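Nernton Wildlife Sanctuary
Minutes of the Quarterly Meeting of the Board of Management
Held in the Education Room, Clunlow Road entrance, at 6:30 p.m.

Present: Moushumi Bhuiyan (Chair), Habibur Wijesinghe, Hashini Abeysekara, Miroslava Derkach, Gayan Thambiah (minutes)

Apologies: none received.

1. Minutes of the previous meeting

The minutes of the previous meeting were approved with one correction. Under item 6, "tortoise enclosure" was amended to read "terrapin enclosure." The Chair signed the corrected copy.

2. Matters arising

2.1 The replacement lock for the feed store has been fitted. Keys are held at the front office and by the duty keeper.

2.2 The letter to the county on the drainage ditch along the north fence was sent. No reply has been received. Mr. Wijesinghe will write again before the end of the month.

2.3 The labels for the parakeet aviary were returned to the printer with the Latin name corrected. The new set is up, apart from the one beside the service gate, where the post has yet to be replaced.

3. Animal report

3.1 Ms. Abeysekara presented the report for the quarter. The sanctuary took in 19 animals during the period. Most were box turtles and small parrots surrendered by private owners. Three were transferred to other licensed facilities, and the remainder are in quarantine or have been placed in existing groups.

3.2 The older of the two coatis has been off her food at intervals. The veterinarian has examined her teeth and advises a softer diet, with a further examination in December. Keepers are weighing her weekly and recording the result on the sheet inside the night house door.

3.3 Sheikh, the male lar gibbon, has settled with the female following a period of side-by-side housing. The two now share the outdoor enclosure during opening hours and are separated at night. Ms. Abeysekara recommended that the night separation continue until the keepers have gone a full month without recording a chase. The Board agreed.

3.4 The quarantine block was discussed at length. It was built for short stays and is now in constant use. Mr. Thambiah noted that two of the indoor pens share an air vent, and that the veterinarian has raised this in both of her last written reports. A temporary baffle is in place.
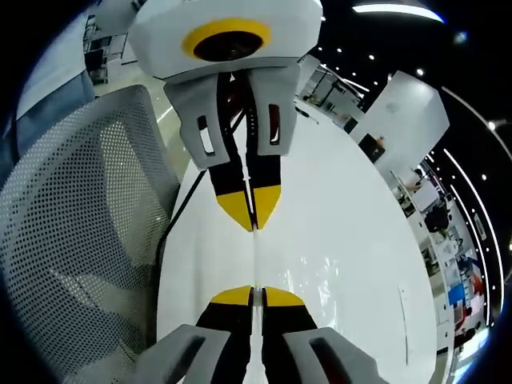 Ms. Derkach asked whether the shared vent meant that birds and reptiles should be kept out of the two pens at the same time, whatever the pressure on space. Ms. Abeysekara replied that this was already the practice but had not been set down in writing.

RESOLVED: that the quarantine procedure be amended to state that the two pens sharing a vent may not hold animals from different intakes until the ventilation work is complete.

ACTION: Ms. Abeysekara to circulate the amended wording. Mr. Thambiah to obtain quotations for separate vents.

4. Financial report

4.1 Mr. Wijesinghe presented the accounts for the quarter. Gate receipts were in line with the budget. Feed costs were over budget, chiefly on fresh fruit, and veterinary costs were under.

4.2 The adoption scheme has 43 current sponsors. Several renewals are overdue, and reminder letters have been prepared. The Board discussed whether lapsed sponsors should continue to receive the newsletter. It was agreed that they should receive one further issue, with a renewal form enclosed.

4.3 A bequest of $2,172 has been received from the estate of a former visitor, with the request that it be used for the birds. The Board recorded its gratitude. Mr. Wijesinghe proposed that the sum be held toward new perching and shelter in the parakeet aviary – the existing roof panels leak at the east end. Seconded by Ms. Derkach and carried.

4.4 The insurance renewal has been received and is under review. The insurer has asked for an updated plan of the site showing the public paths and the staff-only areas. The plan on file predates the new footbridge.

ACTION: Mr. Wijesinghe to supply an updated plan.

5. Site and enclosures

5.1 Flondatard pond. The pond has been drained and the liner inspected. Two tears were found near the outflow and have been patched. Refilling will begin once the patches have cured for the period given by the supplier. The terrapins remain in the holding tanks, where the water temperature is being checked morning and evening.

5.2 Footbridge. The handrail on the downstream side is loose at one end. The bridge remains open, but groups are being asked to cross in single file. A repair is scheduled ahead of the school visits.

5.3 Planting. Ms. Derkach reported that the browse beds behind the coati house have done poorly and that the soil is heavy and compacted. She proposed replanting with willow and mulberry, which can be cut for several of the species held. There was some discussion of whether the mulberry would shade the path too heavily. It was agreed that willow be planted first and that the mulberry be considered again in the spring.

5.4 Peafowl. Complaints have been received from two households on Clunlow Road concerning the peafowl, which have been leaving the grounds over the west wall at dusk. The Board considered raising the wall netting, moving the evening feed to the far side of the grounds, and rehoming the two youngest males. Ms. Abeysekara advised that the evening feed should be moved first, as the birds tend to roost close to where they last ate.

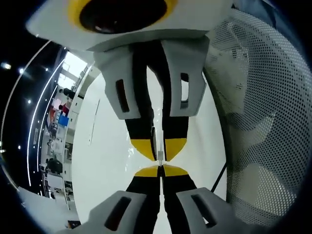
Mr. Thambiah felt that moving the feed would take weeks to show any effect and that the neighbors ought to have a written answer well before then. The Chair agreed. She noted that both households had been patient, and that one of them had twice returned a bird to the gate.

RESOLVED: that the evening feed be moved to the lawn beside the east aviary at once, and that the netting on the west wall be priced in the meantime. Rehoming to be considered at the next meeting if the complaints continue.

ACTION: The Chair to write to both households. Ms. Derkach to obtain a price for the netting.

6. Education and visitors

6.1 Bookings for school visits are steady. The morning sessions are full for the first half of the term, and the afternoon sessions have places remaining. Ms. Derkach asked that schools be reminded, at the time of booking, that packed lunches may not be eaten near the gibbon enclosure.

6.2 A request has been received from a local art group to draw in the grounds before opening. The Board had no objection in principle. The group is to sign in at the front office, keep to the public paths, and leave the gibbon side clear until the animals have been fed.

6.3 The guidebook is nearly out of stock. Mr. Wijesinghe suggested a shorter edition, folded from a single sheet, at a lower price. Ms. Abeysekara preferred to keep the present form, with revised pages for the coatis and the terrapins. The matter was left open pending a quotation for each version.

7. Licensing inspection

7.1 The inspection is expected before the end of the year. The keepers' daily records are complete. The escape drill log has not been brought up to date since the last drill, and the first-aid box in the quarantine block is missing its contents list.

7.2 The Board agreed that an escape drill be held on a closed morning, using the coati house as the point of escape. Radios are to be tested beforehand – reception at the lower end of the pond path has been poor.

ACTION: Mr. Thambiah to arrange the drill and update the log.

8. Any other business

8.1 Ms. Derkach asked that the wheelbarrows used for quarantine waste be marked, as one had been found at the feed store. Agreed. Red tape is to be put on the handles.

8.2 The Chair reported that the side gate has been sticking in wet weather and asked that the last person out check that it has latched.

The meeting closed at 8:40 p.m.

Minutes recorded by Gayan Thambiah. Subject to approval at the next meeting.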